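How to make up a bed with a loose duvet

A duvet goes on quickest if you strip the bed completely first. Take off both pillows, pull the duvet down to the foot and fold it over a chair. Check the mattress protector is flat, then put the bottom sheet on, starting with the 2 corners at the head.

Turn the clean cover inside out and lay it on the mattress with the opening at the foot. Reach in, take hold of the far corners, grip the duvet through them and shake the cover down over it. Up to 5 good shakes should do it. Close the buttons before you straighten anything.

Stand at the foot and pull the duvet towards you until the overhang matches on both sides. 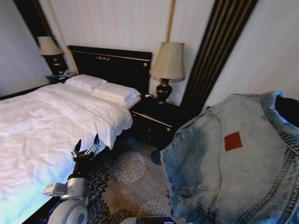
Smoothing is done from the head downwards, with the flat of your hand. Work on one half, then walk round and do the other. Creases in a white duvet like the one on this bed show up most under a lamp, so switch on the bedside lights before you decide it is finished. If the cover has a scalloped edge, let it hang over the side – don't tuck it in. Plump the pillows last and stand them against the headboard.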